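Sandamali Karunaratne
Jun 29, 2024

ok moving thread bc people keep asking. we went from Brastell to Skedmont with two kids, a cat and way too many books. 328 miles. still finding tape on my clothes

first thing. start with the closet you never open. ours took a whole evening and half of it went straight to the curb. should of done it in the spring

boxes – get small ones. I had big ones from the liquor place and filled them with books like a fool. could not lift a single one. repacked all of it the night before

label the SIDE not the top. once they're stacked you can't see the top. I knew this. did it wrong anyway

kids' stuff goes last and comes off first. mine each got one bin they packed themselves, no questions asked. there were rocks in there. fine

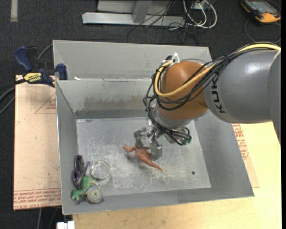

How far ahead did you book the truck?

32 days, through Garg, and that was cutting it close. End of June is when every lease in town runs out and the mid size trucks were already gone. We got the big one and paid for air.

also check the mileage thing on the quote. ours had a cap and then a per mile charge, and the return drop off was on the far side of town. called twice, got it knocked down a bit

the cat. oh man. howled until Plekach, then slept the whole rest of the way. carrier on the back seat, towel over it, old t shirt inside. don't feed them right before. learned that one the hard way

food for night one: paper plates, peanut butter, a loaf of bread, apples, coffee. put it up front with you and not in the truck. same with toilet paper, phone chargers, sheets, a box cutter

utilities – call the new place's water people early. power was on when we got there, water wasnt. neighbor let us fill jugs from her hose, she's getting a pie as soon as I find the pie dish

still can't find: pie dish, shower curtain rings, the good scissors, my left boot

more later, someone just opened the glitter box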